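Workshop notebook, November, entry 7

Started at half past eight with the kettle on and the stove just beginning to take the chill off the back bench. I meant to write this up last night, but I was too tired to hold a pen, so you are getting it a day late and with my apologies, and probably with a few things in the wrong order.

The job is still the Godinho clock, the tall one with the painted dial and the date 1785 scratched on the inside of the backplate. I do love a scratched date! I know it only tells us that somebody had the movement apart that year and wanted to leave a mark, and it may well be older, but it cheers me up every time I pull the plate off and find it waiting there.

Where we left it: the going train was cleaned and back together, and the clock ran for a night and then stopped a little before four in the morning. It has done this before. I had blamed the suspension spring, which had a kink near the top, so I put in a new one from the Arside packet and let it go again. It stopped again, at the same time, near enough, and that was when I stopped blaming the spring and felt rather foolish about the hour I had spent fitting it.

A clock that stops at the same time on the dial is telling you to look at something that goes around with the hands. I have said this to every person who ever stood at this bench with me, and I still went straight for the spring. So I took the hands off and let the movement run bare. It ran straight through the night and was still ticking along nicely when I came in with my coffee.

Hands back on, and I moved them slowly toward four by finger, feeling for it. There it was, a very faint drag as the hour hand came over the lower right part of the dial. The dial has a shallow bulge there, and you have to lay a straightedge across it to see it at all. I would guess that the plate took a knock at some time and was hammered back from behind by a person in a hurry. The paint has a web of fine cracks over the spot, and I don't want to touch it. 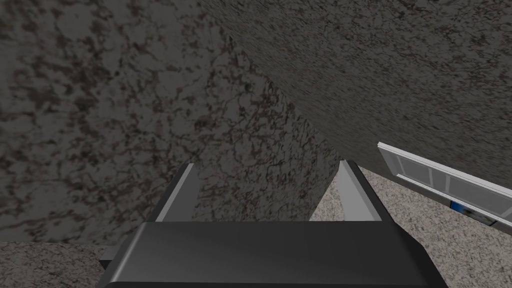 So flattening the dial is out, and I would sooner give up the whole job than lose paint off that corner. The other choice is to lift the hour hand a hair. I tried a thin brass washer under the pipe, and it cleared the bulge beautifully, but then the minute hand sat too close to it and the two kissed as they passed each other. Took the washer out, rubbed it down on the fine stone, tried again, too thin. Rubbed down a second one, and that one felt right. I should have measured it before I put it in, and of course I didn't, so if anyone needs to make another, please measure this one first and write it here in the margin.

I also put the slightest set in the minute hand, bending it outward close to the boss with the smooth pliers and a scrap of leather. Steel hands of this age can be brittle and I held my breath the whole way, but it came over sweetly.

Oil: used the Satetik on the train pivots and on the pallets. I like how it stays where you put it. The bottle is getting low, and the cap has a split in it, so please keep it standing up in the tin and not lying in the drawer with the files.

Strike side is next. I ran it through by hand before lunch and it counts correctly all the way around, but the hammer rests too near the bell and gives a dull, choked sort of note, like somebody knocking on a saucepan with a spoon. The hammer spring wants easing back. I'd like to do that with fresh eyes and decent daylight, and by three o'clock there was precious little of that left.

A few odds and ends while I think of them. The Bivavia order came with the gut line but without the taper pins, and the slip says the pins will follow. I have entered the parcel in the book as line 223, and the missing pins have their own line, 234, so that they don't get forgotten the way the bushings were in the spring. The big bench vise is slipping again. I packed the jaw with a bit of card and it will do for light work, but please don't put anything heavy in it until I have had the screw out and looked at the thread.

Left the clock running on the test stand with hands on and the strike let down. It went past four this afternoon without a stumble, and I stood there and watched it do it with my coat on. Will check the small-hours pass from the hands when I come in. If it has stopped, look at the washer first, then at the set of the minute hand, and leave the new spring alone.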